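Heleo Cold-Press Watercolour Pad, 31 sheets

Reviewed by Osvaldo Macedo for the Claltham shop pages
Updated Nov 15, 2024

The maker's sheet says this pad "takes any amount of water". I have sold paper long enough to distrust any sentence with the word "any" in it, so I used one up over July before agreeing to stock it.

It's decent paper. The surface has a proper tooth, the colour stays bright once dry, and you can lift a mistake with a damp brush if you are quick. It does buckle. Flood it and the middle rises like a badly laid carpet – tape all four edges to a board, or put up with it. The Fovska block, which is glued on every side, stays flatter and costs more.

I would also ignore the line about "professional results for beginners". A beginner with good paper is still a beginner, and there's nothing wrong with that. Loose patches of pink, yellow, green and light blue are a perfectly good first week's work, and they'll show you how the paper handles soft edges far better than a careful drawing of a church. 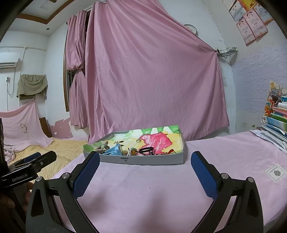 What you get

Code: 711
Sheets: 31, glued along the short side
Surface: cold-pressed, one side only (the back is smoother and drinks paint)
Cover: card, thin, will bend in a rucksack
Colour: off-white, though the packet says "pure white"

What it doesn't do

It won't stand up to masking tape left on overnight. I lost the top layer on 2 sheets that way. Masking fluid was fine on mine if rubbed off the same day.

The "archival" claim comes with no test results. We have asked and are still waiting. If you plan to sell your work, buy the Cárdenas cotton paper and stop reading.

Ordering

Sold singly or in packs of 5. The pack saves a little, but try one pad first. Unopened pads can come back to the Claltham counter with a receipt. Opened ones can't, even if you only used the front sheet.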